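Come and help us write the house rules for working next to robot arms

Call for participants – Nellik shared workspace study

Hello! I'm Deepika Kamath and I look after working practice at Nellik, where we put small robot arms on ordinary benches next to ordinary people. I'm looking for people to spend a bit of time with us in February, trying out our draft rules and telling me where they fall down. It's paid, there's lunch, and you don't need to know one end of a robot from the other. (I didn't when I started. I came from school kitchens, and I still think a good kitchen has the best safety habits of any workplace I've been in.)

What it's about

We have a set of house rules called the Inora rules, named after the first bench we wrote them for. They cover what people do around an arm while it picks things up, passes them across and puts them down: who can press start, where your hands can be, what gets said out loud before anything moves, who clears up a spill and when. They don't replace the safety standards or our risk assessments. Those are done by qualified people and are not up for a vote! The Inora rules are the layer on top, the everyday stuff that people will either follow or quietly drop by the second week.

The first version was written by engineers and it ran to 70 rules. I have a lot of affection for it. I have also watched a very bright new starter read it with a pen in her hand and give up before the tea break. So I've been cutting it down and rewording it, and I've got it to a length I'm fairly happy with, but I've read it so many times now that I can't see it any more. I need fresh eyes, and preferably eyes that don't already know what I meant.

What you'd be doing

You'd come in for 2 sessions, each one a morning, starting at 9.30 and finishing with lunch. There are 8 places in each group. We'll give you a proper induction first, show you the stop buttons and let you press them as often as you like until it feels boring.

After that you'll work in pairs at a bench with one of our arms. The jobs are small and rather homely: handing over cups, sorting packets, laying out a tray. One of you works, the other reads the rules and watches, and then you swap. My colleagues from the Hilier bench will be in the room throughout and will run the arm. All you have to do is follow the rules as written, even when they seem daft, and make a note when they do.
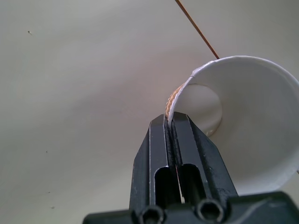 Paper cup held by the rim, one gripper finger on either side of the edge.

Cups are where most of our arguments start, so you'll see a lot of them. Take rule 12 in the current draft: "Do not take an object from the gripper until the handover has been called." Fine, but called by whom? And if the cup is tipping and you can see it's going to go, do you grab it? (No, you let it fall, and I'd like the rule to say so plainly. Everybody's instinct is to grab.) Then there's the matter of where fingers go. A cup gripped at the rim leaves you the sides to hold, but you could also argue that a rim somebody might drink from shouldn't be touched by the gripper at all, and the hygiene page and the handling page don't agree with each other on this. I want to hear what you'd do, and what you'd want a workmate to do if you were the one standing there.

At the end of each morning we sit down and go through your notes together. I'll ask you things like which rules you forgot, which you ignored, and which you'd be cross about if you had to follow them every day. Please be blunt. I'm not going to be hurt, or not so that you'd notice.

Who I'm looking for

Anyone over 18 who works with their hands around other people, or used to. Catering, care work, warehouses, hairdressing, labs, post rooms, nurseries, garages – all good. I'd especially love to hear from people who've had to train newcomers, and from anyone who is a slow or reluctant reader, as our rules are meant to work for you too and at the moment I'm not sure they do. Large print and read-aloud copies are ready. The benches go up and down, so you can sit or stand, and we have step-free access from the car park.

You can't take part if you've worked for Nellik or for our partners at Suvarna in the past year, sorry. If you have a pacemaker or any other implanted device, please tell me when you write and we'll talk it through with our safety lead before you come in.

What you'll get

£479 for the two mornings, paid in one go after the second, plus travel of up to £25 each time if you keep your receipts. If you need to stop partway through a session, for any reason or none, you'll still be paid for that morning. You'll also get a copy of the finished rules, with your name in the thanks if you'd like it there.

What happens to your notes

Your written notes go to me and one other person on the team. We take names off before anyone else reads them. We don't film participants' faces and we won't pass your details on to anybody. You can ask me to remove your comments up until the new draft is printed, and I'll send everyone a message before that happens so you have a fair chance to change your mind.

What to wear

Flat closed shoes, sleeves that can be pushed up, long hair tied back. Leave lanyards, scarves and dangly bracelets at home or in one of our lockers. Rings are fine unless they're enormous.

How to put your name down

Send a few lines to me, Deepika, using the contact form on this page and choose "Inora rules" from the list. Tell me what work you do or did, which mornings you can't manage in February, and one workplace rule you've always thought was silly. No CV please! If you'd sooner talk than type, leave your number and a good time to ring, and I'll call you back between 4 and 6 in the afternoon.

I'll reply to everyone, including the people I can't fit in this time, and I'll keep a waiting list in case somebody drops out.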